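Notas para a fala: "Toalha de mesa não é detalhe"
Encontro de Estrella, sábado, 10 de agosto de 2019

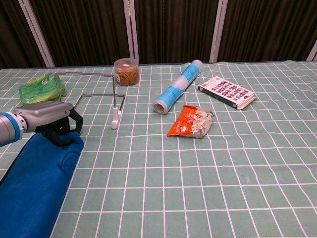 (Respirar. Beber água antes de começar, da última vez esqueci!)

Boa tarde, gente! Quem aqui herdou uma toalha da avó e nunca usou? Esperar as mãos. Eu também, fiquei com a minha guardada na gaveta uns bons anos, com medo de molho de tomate.

Contar a história do almoço de Etley: 33 pessoas, três mesas de alturas diferentes e eu achando que dava para cobrir tudo com um pano só. Não deu. Ficou um degrau no meio e o arroz foi parar ali (pausa, aqui costumam rir).

Medidas, falar devagar que o pessoal anota:
- caimento de 21 centímetros de cada lado para o dia a dia
- para festa pode descer mais, mas aí cuidado com criança pequena puxando
- medir a mesa com as abas abertas, por favor!

Lavagem. O que eu faço em casa: mancha de vinho, água fria na hora e sabão neutro, sem esfregar. Gordura é detergente de louça, direto no pano, e deixo quieto enquanto faço outra coisa. Água quente em mancha de ovo, nunca, que cozinha e gruda. Se perguntarem de alvejante, responder que em tecido de cor eu não uso e pronto.

Passar ou não passar? Eu parei de passar toalha de almoço comum. Estico ainda úmida no varal, puxo as pontas, dobro e vai para a gaveta. A Nazanin Shokri discorda de mim completamente (ela está na segunda fileira, chamar para defender o ferro dela!). Dar uns minutinhos para essa briga, que é boa.

Onde garimpar: a feira de Wonstead em outubro tem retalho bonito e barato, quase 200 bancas no ano passado, cheguem cedo. Levar fita métrica na bolsa e olhar o pano contra a luz antes de pagar, porque furinho de traça só aparece assim.

Se sobrar tempo: guardanapo precisa combinar? Minha opinião: não precisa, eu misturo tudo.

Perguntas. Lembrar de avisar que os moldes de barra estão na mesa da entrada, um por pessoa, e que a oficina de bainha começa logo depois do café.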